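**Gutent's tool library adds wall panels and a marble-look floor**

The Darnby Street tool library in Gutent reopens its back workroom on Friday after a refit that took most of the winter. The room had bare walls and a painted floor that was chipping near the door, and members had asked for something easier to keep clean.

The new finishes came from Mirell, a surfaces supplier in Lacroix, which sold the library 24 patterned wall panels and a batch of floor sheeting at the end of a production run. Materials came to $1172, of which $800 was covered by a town grant. The rest came out of membership fees.

Borrowing hours stay the same — weekday evenings and Saturday mornings. The front counter will be closed on the morning of the reopening while the shelves are moved back. Tools due that day can be returned the following week with no late fee.

Mirell makes its panels in several prints, and black with white wavy lines is paired with gray-and-white marble-patterned flooring in its spring range.

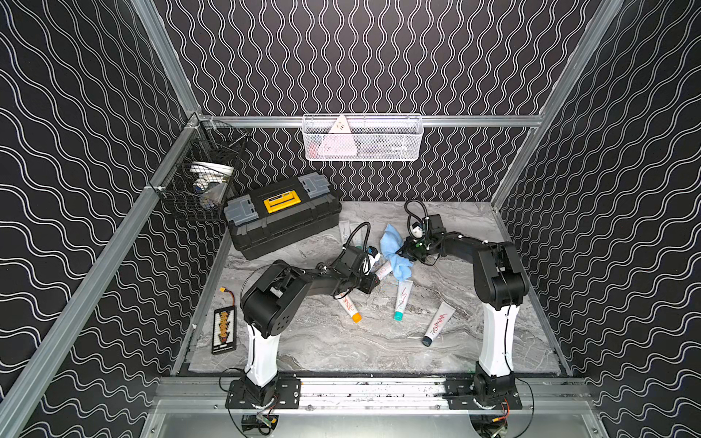 Can members still book the workroom for their own projects?

Bookings open again on Friday at noon, with two-hour slots at the front counter or by phone. The room is free for members and costs nothing extra for a guest.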